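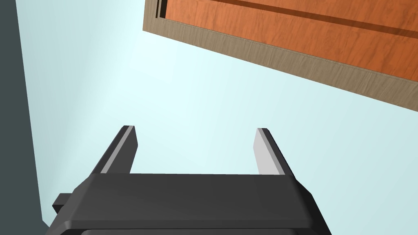
Wrist view from the simulator, gripper open, nothing held. Wood panel top right.

Fikero wrist-view set, v2
README, last touched 6 February 2024, Hrvoje Ivanov

What it is

Simulated episodes for testing whether a policy can tell how far its fingers are from a surface using the wrist view only. No depth, no second view, no force reading at test time. 642 episodes, all rendered, none from hardware. Two-finger parallel gripper throughout.

Goes with the Lidimis write-up (draft is in the docs folder, numbers in there are from v1, don't quote them yet).

Why we bothered

Policies trained on our old set did fine in the centre of the room and then drove straight into cupboard fronts. Best guess was flat pale walls. A big smooth surface gives the network almost nothing to judge distance by, wood grain gives it a bit more. So v2 has both, a lot of it in the same view, and at odd wrist angles where up isn't up any more.

Layout

episodes/ one folder per episode, zero padded
episodes/NNN/wrist/ colour frames
episodes/NNN/state.csv joint positions, finger opening, time
episodes/NNN/contact.csv true distance from each fingertip to nearest surface
splits/ train, val, test lists
rooms/ the 11 room files, plus textures
tools/ loader and scoring script

Distance is in metres. Finger opening is 0 closed, 1 fully open. Contact file is for training targets and scoring only, please don't feed it in at test time and then email me a great result.

How it was made

Scripted reach with random offsets, Barnis planner for the arm path. Start pose random, target pose somewhere near a panel, door or wall. Gripper starts open and stays open in most episodes. Episodes where the planner gave up were dropped, those where the arm bumped something were kept and flagged in state.csv (column "bump").

Lighting is even and flat on purpose. Tried shadows, the network just learned the shadow of the fingers and the whole test was pointless. Might come back as a seperate set.

Splits

By room, not by episode. 2 rooms are held out for test and never show up in train or val. If you reshuffle by episode your score will go up a lot and mean nothing.

Baseline

Small conv net, wrist frames only, 5 seeds. Mean error roughly doubles on plain surfaces compared with wood grain, same pattern on every seed. Adding finger opening as an input made no real difference. Adding the last few frames helped, mostly on slow approaches. Full table to come once I've rerun it with the fixed loader, the old one was off by one frame between image and state.

Known problems

- Some wall textures are completely flat colour. Intended, but harsh.
- A few episodes start with the wrist so close to a cabinet that there's no sensible answer. Listed in splits/too_close.txt, skip them if you like.
- Gripper body fills a good chunk of the view. Cropping it out hurts the baseline, didn't look into why.
- bump column is missing from the earliest episodes, treat blank as unknown, not as zero.
- Clock in state.csv drifts a hair on long episodes. Use frame index insted.

Not for

Grasping. There's barely anything to grasp. Also not for claims about real arms, we haven't run any of this off the simulator.

To do

Real arm check, aiming for June
Shadow version
Rename the rooms to something readable
Proper licence file, for now ask first

Questions to Hrvoje, put Fikero in the subject line or I'll miss it.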